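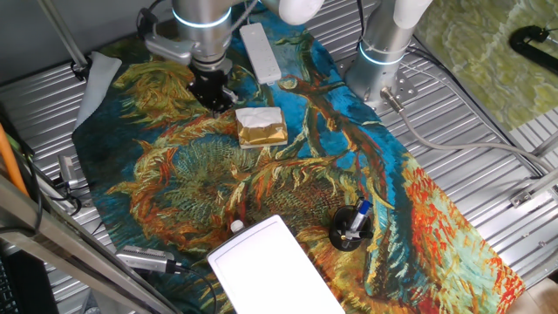
Sunflowers laid on the slant over a ribbed metal top, with the tissues and the power strip in residence.

How to put a printed rug on a worktable (and keep it there)

Posted 2026-03-22 in Benches and Surfaces

A ribbed metal worktable is a fine thing until you put a pencil on it. The pencil finds a groove, the groove takes it to the edge, and you spend the afternoon on your knees. Small screws do the same with more enthusiasm. A rug cures all this, and if you choose one with Van Gogh-ish cut sunflowers on it, it also cures the feeling that you work inside a cheese grater.

Mine goes on diagonally. I have had remarks about this. Laid straight, a long rug looks like a tablecloth that shrank, and its edges run along the ribs and tip into them. On the slant, each edge crosses the ribs and is held up by the lot of them. You also get strips of bare metal on both sides, handy for anything you would prefer not to rest on a teal-blue background and then lose.

What you need

A flat-woven or thin tapestry rug. Deep pile is lovely underfoot and useless under a screwdriver.
Rug gripper tape. I use Tonix, the 5 cm roll. Grovent make a cheaper one that sticks beautifully to your sleeve.
A folded cloth.
A vacuum cleaner with the upholstery head.

Laying it

1. Clear the table. Properly, I mean, and not by pushing everything to one end. Anything bolted down stays, and the rug goes round it.

2. Run the vacuum along the ribs. You will find out where the washers went.

3. Unroll the rug face down on the floor and leave it for 10 hours. New ones from Godinho arrive rolled tight enough to be used as a fence post, and the corners remember it for a week.

4. Put the tape on the underside, 7 strips, running across the width. On ribbed metal only the high parts touch, so tape laid along the ribs can miss them altogether and hold on to nothing. Ask me how I know.

5. Lower one end into place and walk the rest down with your palms. Don't drag it. If the angle is wrong, lift the whole thing and try again, muttering as required.

6. Let the spare length hang over the near edge if there is any. Trimming a printed rug is possible, but the cut end will fray at you for ever.

Putting things back

Go slowly. Everything you set down on a pattern this busy becomes harder to find, and brown stems in particular are good at hiding cable ties. Pale or shiny things do best. A white power strip shows up well against the print, and so does a gold tissue box, which looks as though it was bought to match. (It was bought because it was by the till.)

Keep the folded grey cloth on the left edge, half on the rug and half on the metal. Spills go for the join between the two every time. Keep cables on the bare strips where you can, as a lead under a rug makes a ridge, and the ridge tips mugs.

Cleaning

Shake it out in April, vacuum it the rest of the year. Dab at stains and don't scrub them, or the mustard yellow goes the colour of actual mustard. Mine is the Urnurora print, pattern 1261, and the label says cool wash only. Peel the tape off first. I did not, and the drum of the machine now has excellent grip.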